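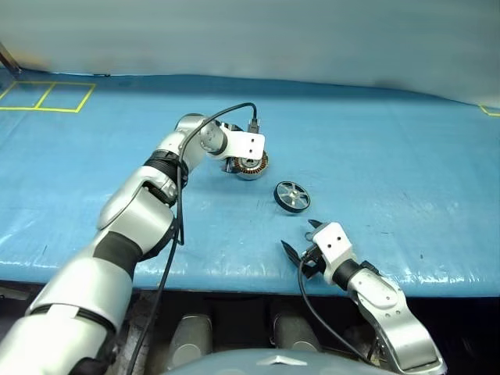 Bench notes: wheel and hub motor assembly, December

Work on the Mestine cart continues at the Dostdale shared workshop. The cart is a small hand-built platform for moving stock between the saw room and the benches. It runs on spoked wheels with black tires, each paired with a hub motor and a ring bearing. Fitting the wheels by hand is slow, and the two-arm bench station has been given the job.

The assembly order is now fixed. The left arm presents the motor, the right arm picks up the wheel, and the bearing goes in before the two halves are brought together. Earlier versions of the routine put the bearing in last, which left no clearance for the fingers. Grip force on the motor is held at 29 newtons. Above that the windings are at risk; below it the part rotates in the grip when the bore meets the shaft.

Part positions are taught from the tape marks. Anyone who moves the tape should rerun the Istinum calibration script before the next session, and write the new offsets in the log. The script takes 8 minutes and needs both arms parked.

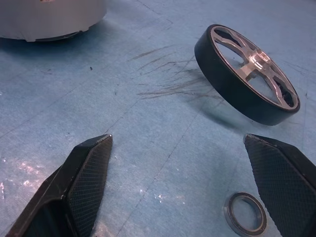
Does the wheel have to lie flat before the arm can pick it up?
The routine accepts a wheel lying flat or standing on its edge. A standing wheel is approached more slowly, and the fingers close on the tire. A flat wheel is taken across the rim.

The current test plan calls for 100 cycles without an operator stop. Each cycle is logged with both wrist positions and motor current. Log files go in the Saragih folder on the shop drive, named by run number. Please do not rename them, as the plotting script reads the run number from the file name.

Two items are open. The cable slack on both arms needs to be checked at full reach, with clips moved back one link if a loop catches. The spare finger pads are on order, and the old set stays in use until they arrive.

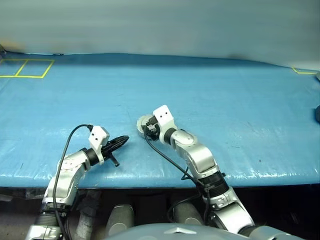

Both arms over the bench, right gripper at the part.

The bore adapter has been redrawn with a longer lead-in chamfer. The drawing is number 292 in the shop cabinet, and the old print can be thrown out.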